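The Venwood Clisow is a two-fingered gripper kit for small robot arms, sold by Venwood from its workshop in Brurnaseck and best loved, it must be said, by people who enjoy handling awkward, crumbly things like toast.
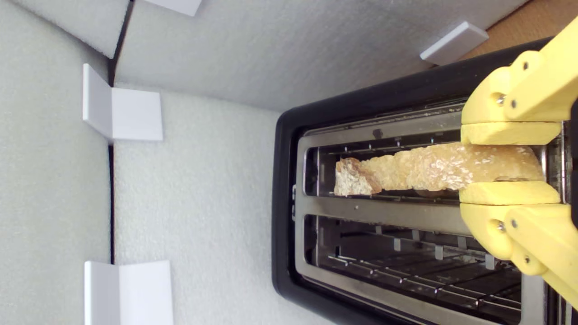
Page last changed: February, 3,857 views

The kit comes as 48 parts, with linkages and flat fingers in a cheerful yellow, and most owners put it together in an evening (or two, with a pot of tea!). A fuller version, the Clisow Meléndez, has 50 parts and adds a second set of fingers. Venwood made 1,000 kits in the first batch.
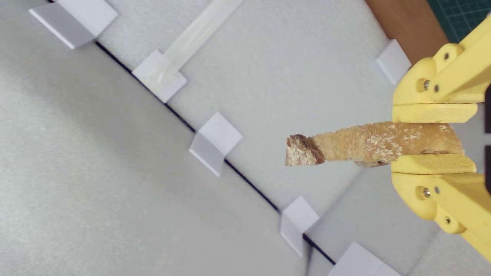
Clisow fingers holding a piece of toasted bread

Spare fingers are sold in pairs, and the screws are included.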